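The buyers are always secured

Ask anyone who sells export contracts to small growers how the market looks and the answer will be good. The market has looked good for as long as I have been writing about farming. It looked good when the crop was chilli, it looked good when the crop was moringa, and this year, with the crop being cowpeas and a little groundnut on the side, it looks better than ever.

The newest version comes from Maltix, a trading firm that opened its office in Ledutbridge last November and has been signing up growers across the district ever since. The offer fits on one sheet of paper. You plant the firm's seed, you follow the firm's calendar, and at the end a lorry comes and takes the lot at a price fixed in advance. The buyers, the sheet says, are already in place. It doesn't say who they are.

By the firm's own count 417 growers have signed. I have spoken to rather fewer than that, and most of them were cheerful, as people tend to be before the first harvest of anything. The ones who were less cheerful had read the back of the sheet.

Gifty Antwi farms a few acres on the Quaye side of the river and has sold beans to whoever turned up for most of her adult life. She hasn't signed. "They told me the price is fixed," she said. "I asked if the weight is fixed as well, and the man looked at his telephone."

It was a fair thing to ask. Under the contract, the crop is weighed and graded at the depot, after it has left the farm, by people who work for the buyer. Anything over the moisture limit is marked down. Anything broken is marked down again. The grower may attend the grading, at her own cost, on a day chosen by the firm. A fixed price multiplied by a weight you don't control is a number somebody else gets to write.

Then there is the seed. It comes on credit, along with the spray, and the debt is taken from the first payment. If the rains fail the debt stays. I asked Maltix whether any insurance was included and was told that this was "under active discussion with partners". I have a drawer of notebooks with that sentence in it, spelt various ways.

None of this makes the scheme a swindle. Contract growing can work, and I have seen it work, mostly where the buyer was near enough to be shouted at. The older people in Ledutbridge still talk well of the Plundik mill, which took local groundnuts for years and paid on the day. It paid badly, mind. But it paid, and when it turned a load away you could put the load back on the cart and sell it in town the same afternoon. The Maltix sheet rules that out. Growers who sell any part of the crop elsewhere lose their place, and still owe for the seed.

The firm's answer to most complaints is that the new depot will settle them. The depot was promised with automatic sorting, electronic scales and a cold room. At the open meeting there was a long speech about export markets, and a shorter one about beans. I came away with a good idea of what the hall's chairs are like after two hours and no idea at all who will be checking the scales.

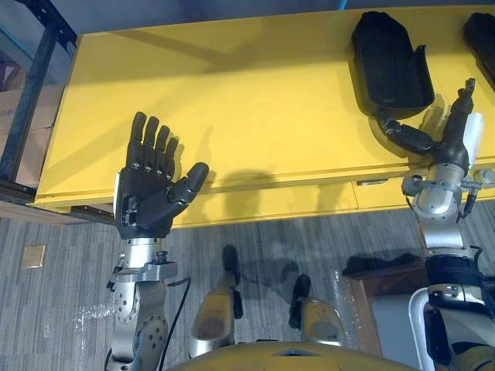
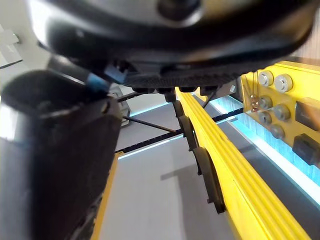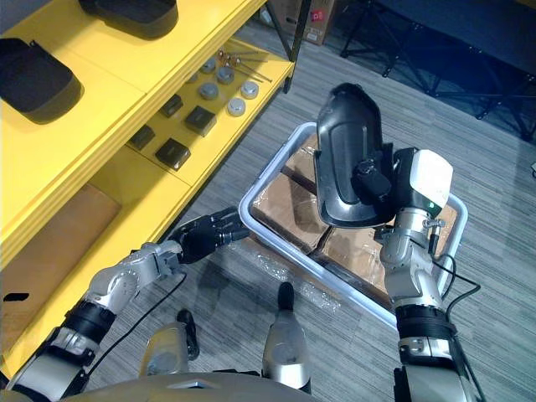
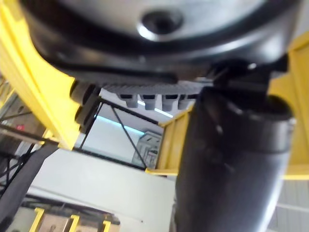 What the growers wanted to know was duller. Could they bring their own scale to the farm gate and have both weights written down? Could the moisture reading be taken before the lorry left, with the grower standing there? Could they see the name of one buyer, just one, and what it was paying at the port? The firm said it would take the questions away. As of 30th April it still had them.

I put the same points to Maltix by letter and had a courteous reply. Commercial terms with overseas customers are confidential. Grading follows accepted standards. The depot will be ready in time for the crop, and growers will be paid within 245 days of signing. I read that last one twice. A cowpea crop is done and dried long before then, so the grower is in effect lending the firm her harvest for months, free of charge, while paying back the seed she was lent in the first place.

There is also the matter of what gets pushed out. Several families I met have given up their maize ground to make room, and will have to buy what they used to grow. If the payment comes on time they may well be better off. If it comes late they will be buying maize on credit in the hungry months, from traders who know exactly why they need it.

Antwi has planted what she always plants: beans along the bank, maize behind, a bit of cassava on the poor end. Two of her neighbours have signed and she says she wishes them well. She has offered to lend them her scale — a hanging one, with a hook — if the firm's driver will agree to look at it. So far he has said he needs to ask the office.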